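Chapter 2
The Demonstration Day

Terms introduced in this chapter: host site, work cell, hand-worn kit, marker, take, take sheet, dead time

After reading this chapter you should be able to:
- tell a staged demonstration from a working one
- list the equipment a visitor should expect to find at a hand-worn recording site
- fill in a take sheet
- estimate dead time from a completed take sheet

2.1 Why Visits Are Assigned

Chapter 1 treated the work cell as a drawing. Dimensions were given, the arm was bolted down, and parts arrived where the drawing said they would. A site visit puts the student in front of a cell whose drawing is out of date. Most are. Fixtures get moved to make room for a cart, a sensor is swapped for one with a longer cable, and the change is known to the people on shift but is not written down anywhere.

Two kinds of demonstration are met on visits. In a staged demonstration the host runs one task that has been prepared for guests, usually many times in a row. In a working demonstration the guests watch the ordinary work of the day, including setup and repair. Staged demonstrations are easier to follow and give cleaner timing. Working demonstrations give better information about labor, because the hours spent between runs are visible.

The exercises at the end of this chapter assume a working demonstration. If only a staged one is available, skip Exercises 4 and 5.

2.2 The Clavow Open Day

The case used throughout this chapter is the open day held each May by Clavow at its Justemgate site. Clavow supplies handling equipment and also records manual tasks, so that the recorded motion can be used later to train an arm. Recording is done with a hand-worn kit. The operator does the task by hand while the kit logs where the hand is and how it turns. No arm has to be present during this stage, and the work is not tied to a bench. It can be done indoors or out.

The day has two parts. In the morning, guests see an Alside arm move trays between racks in Bermúdez Hall. The arm is fenced and the task is fixed; this part is staged. From 1:00 p.m. the recording crew goes on with its normal schedule and guests may watch from a distance. Group size is limited to 100.

A visitor should look for the following during the recording part.

Markers. A marker is a flat tag with a printed black-and-white pattern. Software finds the pattern and works out the position and angle of whatever the tag is fixed to. A marker that is bent, dirty, or turned away from view is of no use for that moment of the recording.

Cables. Wired kits are lighter on the hand than battery kits, but the cable has to go somewhere. Note where it runs, how it is held, and whether the operator has to work around it.

Tags on objects. Some sites label objects with a printed code so that a take can be matched to its object list. Others keep the list on paper.

Ground and light. Record the floor surface and the source of light. Both affect the result — glare from glass is a common reason for rejecting a take.

In the year used for this case, the crew's log closed at 2,989 takes, of which 300 were rejected at review. These two figures are used again in Section 2.4.

Figures 2.1 to 2.3 are from Justemgate.
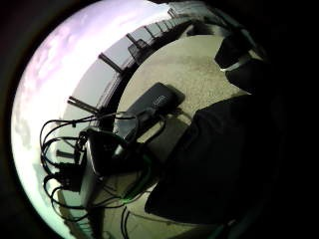

Figure 2.1. Black cables looped at a railing, with a flat black device on the floor nearby.

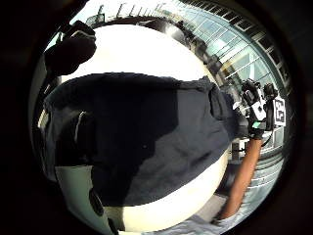 Figure 2.2. Sensor units and a square marker on an operator's right hand, outdoors.
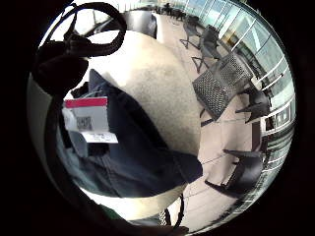
Figure 2.3. White tag with a red stripe and a printed code, on dark navy fabric. Table and chairs by the windows.

2.3 The Take Sheet

A take is one unbroken recording of one task. The take sheet has a row for each take and five columns: start time, end time, task, outcome, and remarks. Start and end are written to the second. Outcome is entered as K (kept), R (rejected), or U (unknown to the visitor). Guests are seldom told the result of review on the same day, so a sheet with many U entries is normal.

Dead time is the interval between the end of one take and the start of the next. Do not subtract breaks. Enter them under remarks and leave the times as they stand.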